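Robotics | Standards and Safety

Hurnness issues test rules for home robot arms

February 25, 2024
By Khang Vũ

Hurnness has published a set of good-practice rules for teams that test household robot arms in simulation before moving them to real kitchens. The rules ask developers to log every failed grasp, keep test layouts fixed between software versions, and complete 4,000 simulated runs before a physical trial.
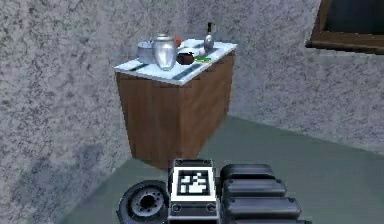 A physical trial must then include 300 supervised runs, with two people present and an emergency stop within reach of both. Speed limits set in simulation carry over to the real arm and can't be raised without a new review.

"Teams were reporting success rates that couldn't be compared," said Hiếu Triệu, who edited the rules. "One lab would drop the bad runs and another would keep them."

Gorneck and Skernulico have agreed to follow the rules on a trial basis. Comments are open until April, when a revised version is due.

Contact the newsroom | © 2024 Ngô Media | Back to top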